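Home » Laundry & Utility » Baskets » Plukero Everyday Basket

Plukero Everyday Basket

I've stocked a lot of laundry baskets at Clarnuvia and most of them go back after a month, usually with a split handle. The Plukero has stayed put. I've got one at home as well, and it gets carried up and down two flights of stairs far more often than I'd like!

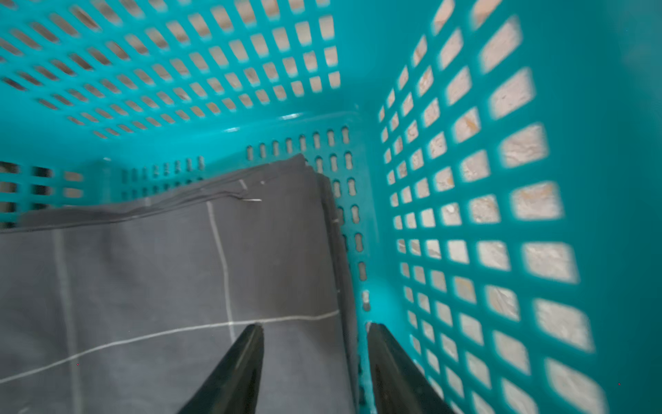 Teal basket with a grey item inside. Note the rows of holes in the sides.

I like a basket with holes. Damp towels get a bit of air, and if you leave them overnight (I do, sorry) they don't smell quite so much like a pond by morning. It rinses out in the shower too, so muddy football kit is fine.

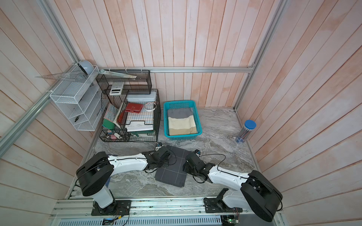 Weight matters more than people think. Ours comes in at 79 in the shop's own stock code list, under Light, and I can carry it full on one hip while opening the back door. Florence Bélanger on our returns desk prefers the Praleck, which is deeper, but I find I can't reach the socks at the bottom. 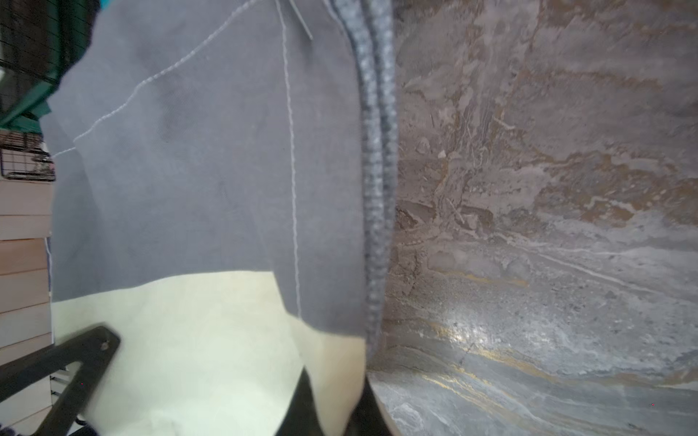
Can I leave it outside by the washing line?
A few hours is fine, but bring it in afterwards, as strong sun will fade the colour over a summer.

If you've got a big family I'd get two and sort as you go, darks in one and everything else in the other. Order 6 or more and we take 10 per cent off, which is handy for holiday lets.

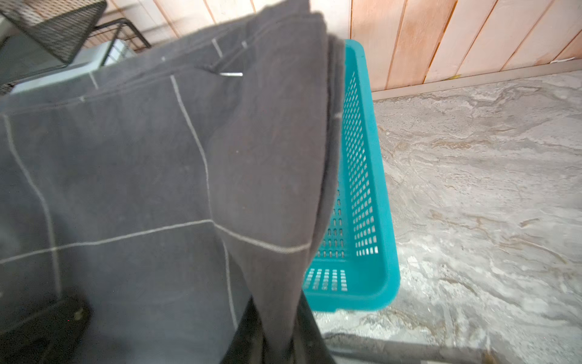
Delivery is from our own stockroom, and orders in before 2 pm go out the same afternoon. Tanner MacDonald packs them nested with card between, so they arrive without scuffs.

Item no. 293
Goes well with: Lüthi peg bag, Praleck deep hamper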